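Robot Manipulation Lab
Handout 4: Comparing Hand-Held Grippers on Folded Cloth
Instructor: Urmila Bansal. Lab assistants: Umesh Negi, Babita Nigam

Before the session

Read the section on parallel jaws in Handout 3. You will work in pairs, one person on the grippers and one on the log sheet. Swap after each block. Bring the log sheet from last time, as the column headings have not changed.

What is being compared

We have two sets of jaw fingers, which the log sheet calls Ganham and Lenz. The Ganham fingers are stiff. The Lenz fingers bend a little near the tip. Both fit the same gripper body, so the marker plate and the cable stay where they are when you change over. Run the whole block with one set before you change to the other.

Cloth is a hard test for fingers. A box either gets picked up or it doesn't, but a shirt can be picked up by one layer when you wanted four. Most of the failed picks in earlier terms were of this kind, and they were often logged as good picks. Check the layers before you write anything down.

Starting position

Lay the folded garment lengthwise on the white board, near the center. Hold one gripper in each hand, one on either side of the cloth, with the marker plates facing up. Keep your fingers wrapped under the body so that they do not cover the plate. If the tracker loses a plate for more than 200 ms, the trial is marked bad and has to be run again.

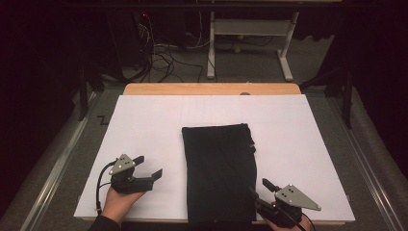 Figure 4.1. Left and right grippers on either side of a folded black garment.

Note the cable on the left gripper. Leave it enough slack to curve away behind your hand. A tight cable pulls the gripper back as you reach across, and the pull shows up in the position data as a slow drift.

The trial

1. Start the recording and hold still until the tracker has both plates.
2. Close the left jaws on the left edge of the garment, then the right jaws on the right edge.
3. Lift straight up and hold.
4. Set the garment down and open both jaws.
5. Log the result: full pick, partial pick (some layers left behind), or drop.

Refold between trials even if the cloth looks fine. Creases from the last pick make the next one easier.

Settings

Recordings go through the Truvik controller. Leave the closing force at level 2. Vikas Tyagi tried higher levels in May and got more full picks with both sets, but the difference between the fingers was too small to measure. The data file from that run has 1,740 rows, and you may use it for the write-up if your own data is thin.

Write-up

Up to 700 words, plus one table. Give the share of full picks for each set of fingers, and say which edge of the garment failed more often. Then answer this: would the same fingers do as well on a robot arm, where there is no wrist to make small corrections? Pankaj Sisodia's notes on the Flevden arm are in the course folder and will help here - read the part on approach angle first.

Late write-ups go to Babita Nigam. Put your pair number on every page.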